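Friday, February 7, 2025

My Small Career as a Shareholder

I own 70 shares in Nidness, a company that makes commercial dishwashers and, since last year, has been trying to make everyone rich. I bought them at the public offering in May. I had never bought into an offering before, and I would like to set down how it went while I still remember the order of my mistakes.

It started with Fergal Horgan, who I used to work with and who has opinions on the stock market the way other men have opinions on brisket. He sent me the prospectus with the message "boring = good." I took that as financial advice. The prospectus was the size of a phone book, and I read the first 40 pages on a train, feeling like a person of substance. Then I got to the section on risk factors.

If you have never read one of these, a company going public has to list everything that could conceivably go wrong, and the lawyers get into the spirit of it. Nidness could lose its largest customer. Nidness could be sued over a hinge. There could be a flood, a war, a shortage of nickel, or a change in how restaurants feel about plates. By the end I wanted to sell my shares, and I hadn't bought any.

I bought them anyway. What got me was the word "oversubscribed." My broker's app told me the offering was heavily oversubscribed and I might not receive my full allocation, and within a minute I had doubled my order. I didn't want more dishwasher stock. I wanted not to be left out of the dishwasher stock. I knew this while I was doing it, and my thumb did it all the same.

I received my full allocation. Houda Bouazza, who spent years on a trading desk and now teaches, explained to me over lunch that this is a bad sign. When a deal is really hot, the little people get scraps. When the little people get everything they asked for, somebody larger has looked at the thing and gone home. She was very kind about it and let me pay.
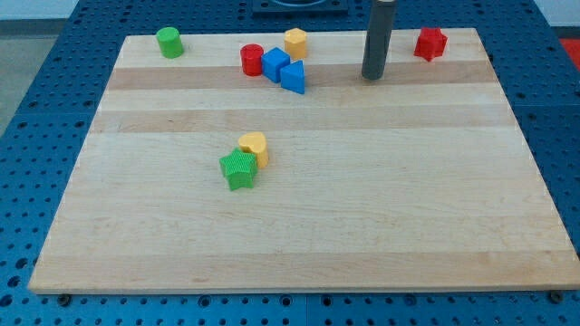

The first day of trading was fine. The price went up a bit, and I did what I suppose everyone does -- multiplied it by 70, then worked out what that would come to over a year if it happened every day. (It would come to a house. A nice one, with a porch.) Fergal texted me a rocket. On the second day it went down a bit. On the third day I discovered you can set the app to send you alerts, and that was the end of my peace for the summer.

What I had not understood was the lock-up. The founders and the early backers had agreed not to sell for six months. This was in the prospectus, somewhere past page 40. So from May until fall there weren't many shares floating around, and the price just sort of sat there looking respectable. Then the six months ran out and one of those backers, an outfit called Pudovach Capital, sold most of what it had before breakfast. They had held on for years, they were sitting on a big profit, and they wanted to buy something else. I can't blame them. I did say a few things to my phone.

I called Mairéad Costello, who does my taxes, to ask whether I could at least claim the loss. She asked if I had sold. I said no, I was holding for the long term. She said then I didn't have a loss, I had a mood.

So I still have them. They are worth less than I paid, though more than they were at Christmas, and in December the company paid a dividend that came to slightly more than a sandwich. I have turned off the alerts. I have also read the annual report, all of it this time, and it's a decent business. They sell a lot of dishwashers, the debt is coming down, and the hinge people settled.

Fergal, it came out later, never bought any. He put his money into Drotton, which makes pallets, and he won't tell me how that's going. He did write last week to say that Kassa, the payments company, is supposed to list this spring and that it's going to be enormous. He attached the prospectus. I've told him I'm not interested, and I've only got as far as page 3.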